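Bracelet tray

A bracelet tray is a shallow, low-walled container in which bracelets, pendants, watches and other small things worn on the body are laid flat. It is distinguished from the jewelry box by having no lid, and from the drawer by being visible, a quality its owners tend to regret when company comes. Trays are made of card, wood, metal, ceramic or whatever the last pair of shoes came in. White is the usual color for sorting, as dark cord shows up well against it and pale beads show up badly enough to keep the owner humble.

Origins of the term

The phrase was popularized by the household writer Mbali Botha in her booklet The Flat Drawer, which advised readers to keep no more than 11 bracelets in circulation and to store the rest "where temptation cannot reach." Botha's own collection, catalogued in September of the year after publication, came to 46. She described the difference as research.

A rival school, associated with Cristóvão Carrilho and the short-lived newsletter Hivomdale, held that bracelets should hang from pegs. The peg school is remembered chiefly for its correspondence with the tray school, which ran longer than the newsletter did.

Contents

Wooden bead bracelets are the easiest things to keep in a tray. They hold their ring shape, tolerate neglect and are generally strung on elastic. Large beads should lie in a single layer, though in practice a watch is often dropped on top of them.

Braided cord is the main source of trouble. Cords put away singly will be found joined to at least one other cord, and a cord with a tassel or charms will recruit. Carrilho recommended fastening each one closed before storage. Botha recommended owning fewer, advice she gave freely and did not take.

Jade and other stone pendants are kept apart from metal clasps where space allows. Pale translucent pieces are commonly wrapped in cloth, then forgotten, then bought again.

Watches are tolerated in most trays as visiting relatives are, on the understanding that they have somewhere else to be. A leather strap should be left unbuckled.

Hairpieces have no agreed place in the literature. A small curled piece takes up as much floor as three or four bracelets and catches on every clasp it meets, and the usual advice is to give it a turn in the tray by itself. Simão Baptista, whose Tramorau guide to dressing tables is otherwise exhaustive, covers the subject with the single word "separately."

Sorting on the bed

Sorting is nearly always done on a bed. A bed is large, soft and close to the wardrobe, and a dropped bead does not bounce far. Against this, a floral bedspread is about the worst surface on which to find a small red charm. Baptista suggested laying down a plain towel first. The advice is widely quoted and seldom followed.

The customary order is to lift the beads out first, then the single pendants, and to leave the cords until patience is at its height or has gone entirely. Untangling is best done from the loosest loop outward. Pulling both ends at once is the traditional method and accounts for most of the knots.
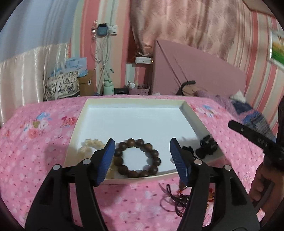
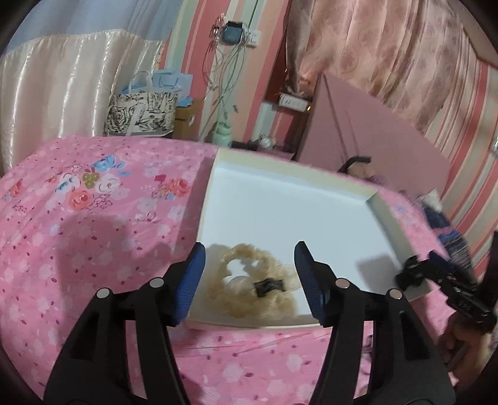
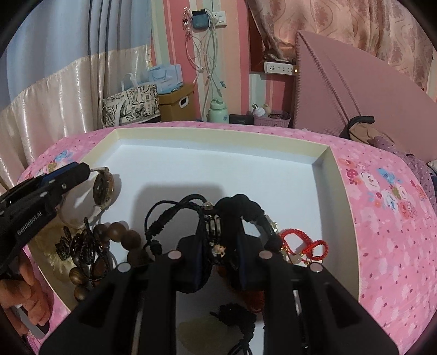
White trays on pink floral bedding.

How often should a bracelet tray be sorted?

Twice a year is enough for most collections. Trays that hold a lot of braided cord do better with a quick check every month, when any new tangles are still small enough to undo by hand.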